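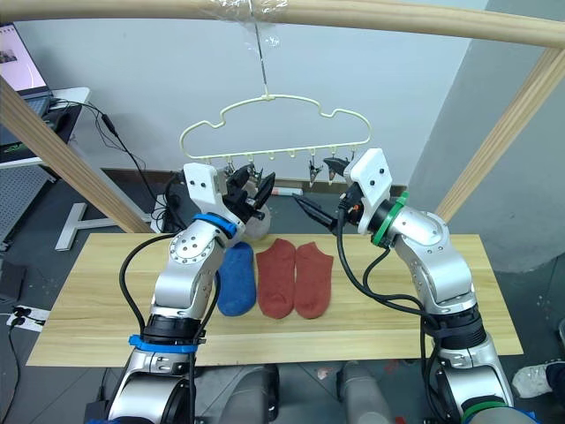 Der Bügel mit den kleinen Klammern hängt am Holzgestell.

Mitmachen beim Moosjahr im Wald von Asstead

10. Okt. 2020 | Projektgruppe Aslow
Lesezeit: 4 Minuten

Wer in diesen Tagen früh durch den Asstead geht, merkt es sofort: Die Moose sind wieder da! Den ganzen Sommer über lagen sie krümelig und stumpf an den Stammfüßen, und nach den paar Regennächten leuchtet plötzlich alles, vom Bachgrund bis hinauf zu den alten Buchen am Oltdener Weg. Wir finden das jedes Jahr wieder großartig, und jetzt suchen wir Leute, die mit uns hinschauen.

Das Moosjahr läuft vom Spätherbst bis in den Juni. In dieser Zeit nehmen wir uns Bäume, Baumstümpfe und liegendes Totholz vor und schreiben auf, was darauf wächst. Im Wald sind 278 Stämme mit kleinen Nummernplättchen markiert. Beim ersten Durchgang vor einigen Jahren haben wir nur 199 davon geschafft, dann war das Frühjahr vorbei und die Brennnesseln standen uns bis zur Brust. Diesmal wollen wir alle!

Vorkenntnisse braucht ihr keine. Ein paar von uns konnten am Anfang ein Zypressenschlafmoos nicht von einem Küchenschwamm unterscheiden und bestimmen heute am Mikroskop die kniffligen Sternmoose. Wichtiger ist, dass ihr gern langsam geht. Wirklich langsam – für die 700 Meter vom Parkplatz bis zur Quelle haben wir schon einen ganzen Vormittag gebraucht, und es war einer der schönsten des Jahres (Eisvogel inklusive).
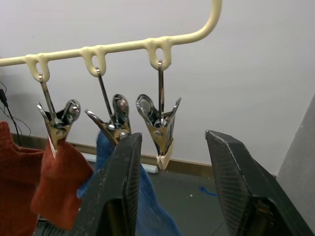

Was euch erwartet

Der Wald ist in elf Abschnitte eingeteilt. Jeder Abschnitt bekommt ein Team aus zwei oder drei Leuten, das ihn bis zum Sommer betreut und selbst entscheidet, wann es loszieht. Manche gehen alle zwei Wochen für eine Stunde, andere machen lieber drei lange Tage mit Thermoskanne und Butterbroten daraus. Beides ist völlig in Ordnung.

An jedem markierten Stamm schaut ihr vom Boden bis in Brusthöhe, getrennt nach Himmelsrichtung. Ihr schätzt, wie viel der Rinde bewachsen ist, und notiert die Arten, bei denen ihr euch sicher seid. Für alles andere gibt es Papiertütchen: eine winzige Probe hinein, Baumnummer und Datum darauf, fertig. Proben bitte nie in Plastik aufheben, sie schimmeln darin sehr schnell.

Einmal im Monat treffen wir uns in der alten Schule in Oltden zum gemeinsamen Bestimmen. Die Binokulare dafür leiht uns das Büro Marinescu, das in der Gegend schon einige Kartierungen gemacht hat. Diese Abende sind für viele von uns der eigentliche Grund, dabeizubleiben. Ein Moosblättchen bei vierzigfacher Vergrößerung, mit seinen gezähnten Rändern und den durchscheinenden Zellen, das muss man einfach gesehen haben!
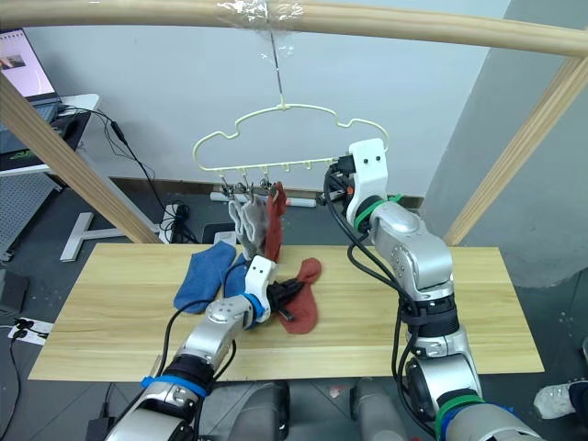 Was ihr mitbringt

– Zeit für ungefähr zwei Ausflüge im Monat, gern auch mehr
– feste Schuhe, der Hang unter der Quelle ist bis ins Frühjahr rutschig
– eine Lupe, zehnfach reicht (einige Leihlupen haben wir auch)
– einen weichen Bleistift, Kugelschreiber streikt auf feuchtem Papier
– Lust, auch mal zehn Minuten vor demselben Baumstumpf zu knien

Erfassungsbögen, Tütchen und eine laminierte Karte eures Abschnitts bekommt ihr von uns. Kinder ab der Grundschule sind in Begleitung herzlich willkommen, sie finden die Sporenkapseln meistens schneller als wir. Hunde dürfen angeleint mit, außer in den beiden Abschnitten am Bach, in denen im Frühjahr Feuersalamander unterwegs sind. 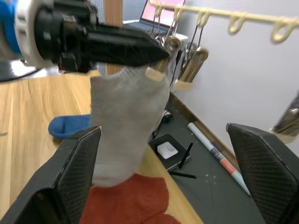
Auf den Bögen gibt es auch ein Feld für Farben, und das nehmen wir ernster, als es vielleicht klingt. Dieselbe Art kann trocken olivbraun und nass knallgrün aussehen, und auch der Untergrund spielt mit. Schreibt deshalb bitte auf, was ihr seht, so einfach und so genau wie möglich. Die hellgraue Socke über dem rostorangen Stoff, das wären zum Beispiel schon ziemlich genau unsere beiden Oktoberfarben: glatte Buchenrinde und darunter das frische Laub. »Grau, hell« und »rostorange« reicht völlig. Wer lieber malt, darf auch Buntstiftfelder anlegen, letztes Mal kamen auf diese Weise ein paar wunderschöne Bögen zusammen.

So meldet ihr euch an

Schickt uns eine kurze Nachricht über das Kontaktformular, Stichwort »Moosjahr«. Schreibt dazu, ob ihr allein oder zu zweit kommt, ob ihr lieber den flachen oder den steilen Teil des Waldes hättet und wie ihr nach Asstead kommt – der Bus aus Oltden hält am unteren Parkplatz, von der oberen Haltestelle ist es noch ein gutes Stück zu Fuß. Vor dem Start gibt es einen Einführungsrundgang in kleinen Gruppen, mit Abstand und komplett draußen. Den Termin teilen wir allen Angemeldeten mit. Bei Sturm verschieben wir, bei Regen gehen wir erst recht los. Die Teilnahme kostet nichts, und wer zwischendurch merkt, dass es zeitlich doch nicht passt, sagt einfach kurz Bescheid, damit der Abschnitt neu vergeben werden kann.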